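Mugs by the handle: tips for teaching a kitchen arm by remote

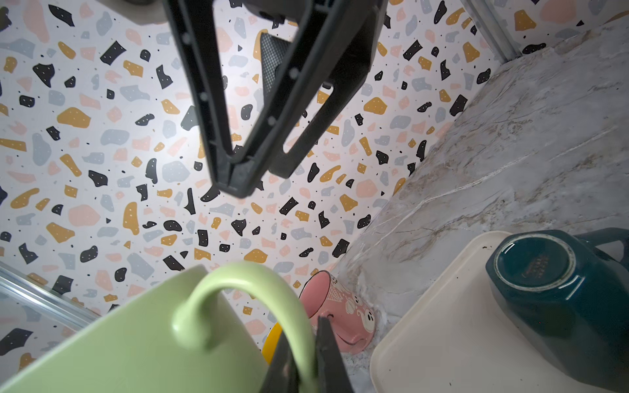 Udum asks whether it matters which mug you start with. It does. Take the one with the biggest handle and leave faceted or slippery ones for later.

Bring the fingertips in slowly and close them on the handle, not the rim. Pause 2 seconds before you lift.

If you fumble, delete that run and start over. The arm will copy your fumbles.

Shift the mugs between runs, and tip a few on their sides. We saved 134 runs on the Zurodar before ours managed alone.

Wipe the counter first. Old coffee makes a mug drag.

Updated Sunday, July 24, 2022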